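Home Workshop notes Reading list About Contact

We use cookies to remember your settings. Accept / Manage

What the quote leaves out

Tetteh Darko asked me on Friday whether we should just sign for the second pair of arms and be done with it. Sukex has sent a tidy one-page quote with a big number at the bottom, and I don't trust tidy one-page quotes. I have bought from people like this before.

My trouble is everything that wears out. The fingers go about in knitted black covers, and the covers go fuzzy. Threads stick up. Then the fuzz is in the way of the wrist camera, which is the bit we paid extra for. 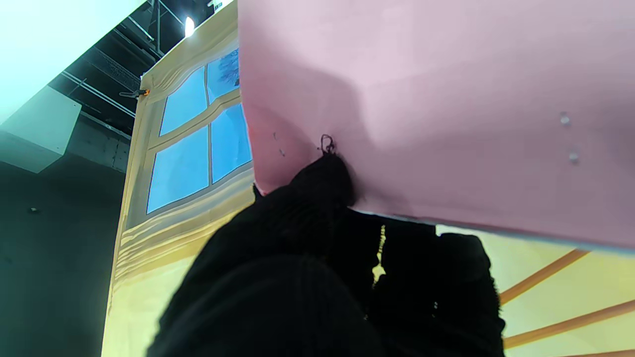
Covers and other small stuff

Sukex allows 4 sets of covers a year. I have put down 14 and I expect to be told off for it. Printed backdrops aren't in the quote at all, nor are the clips to hang them. Nor is cleaning: a marble-pattern table shows every crumb, and a pink cloth and a smoky plastic bag are hardly a demanding day's work for two arms.

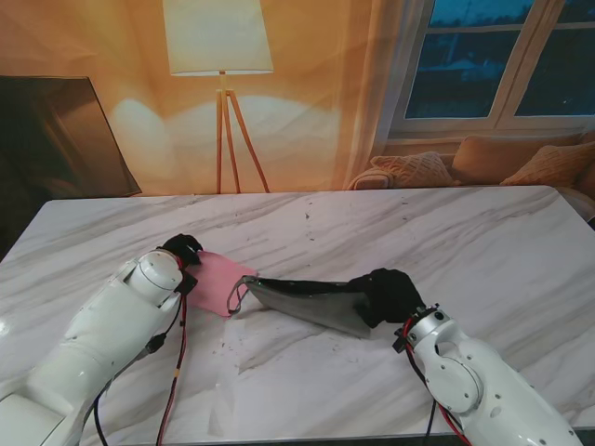 Do we need a second pair?

Pascal Besnard says yes, naturally, as he'd get to use it. His case is that soft things are slow, and two stations would get through twice as many. Maybe. I'd like to see one station kept busy for a whole month first. The salesman's sheet talks about boxes and bottles. Ours is mostly cloth, with the odd zip.
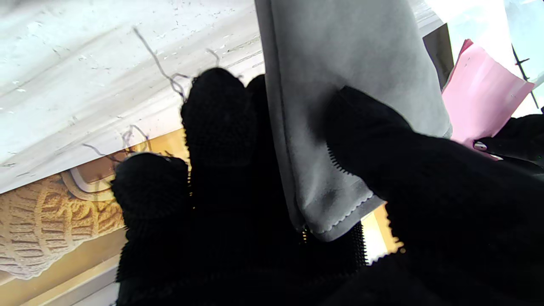
So I've asked for a price on spares alone, with delivery split out, and for the service visits to be listed one by one. If it isn't back by the end of May, the money goes on a decent bench and better lighting. Tetteh thinks I'm being mean. I've got the spreadsheet open and I'm still taking things off it.

Comments (3)

Jõgi: We budgeted 7 sets of covers and ran out. Your 14 looks fair to me.

marnie_b: Check whether the service visits include travel. Ours didn't.

Pascal: I would share it.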